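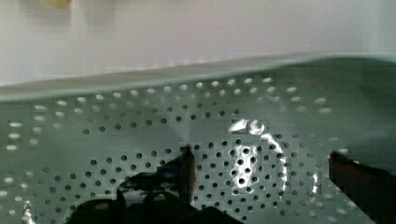 The green colander, up close. I am far too fond of this thing.

So Monday was meant to be the day I finally sorted the play kitchen, and by half past ten I was on the rug with a cuppa, comparing shades of green. Most of the cookware is that soft sagey colour (my favourite colour, as anyone who's seen our bathroom will know) and I reckon the colander is the pick of it. Neat little holes running in diagonal rows, a smooth rim, and enough of a gloss that it catches the light. I'd happily have a full-sized one for the spuds.

The kitchen stuff came to us in two lots. The first was a birthday present from my friend Nesrin Ateş, who found it at Hellenon when they were clearing out the toy section. The second was a mixed box from the Punitport market for 17 dollars, and that's where the fruit came from, plus a fair bit of rubbish I've since rehomed. For months it's all lived in one big tub, which means every game of cafes starts with the whole lot being tipped out. You know the noise!

My plan was to spread everything on the white table and work out what belongs with what. Cooking gear in one spot, food in another, and the plate somewhere it won't get stood on.

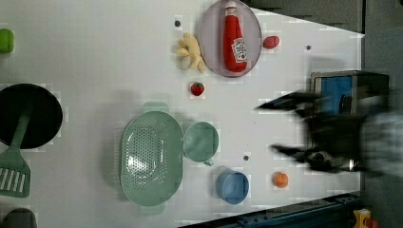 Do you keep the play food separate from the pots and pans? I do now, one tub for each, and packing up has been a lot less grumpy.

The ketchup bottle is the real favourite in this house. It goes on everything, bananas included, and if it's missing at bedtime we're all up looking for it. The strawberry is a close second. The blue bowl doesn't match a thing and I was going to pass it on, but it got claimed for soup before I could get it out the door, so the blue bowl stays.

I bought two Bastex tubs with clip lids for storage. They're 90 centimetres off the floor on the hallway shelf at the moment, too high for small arms, so that's next weekend's job. Ferhat Öztürkmen from over the road has offered me an old bookcase he was going to put out for hard rubbish and I've said yes please. It needs a sand and a lick of paint. Sage green, probably, if I can get a tin matched to the colander.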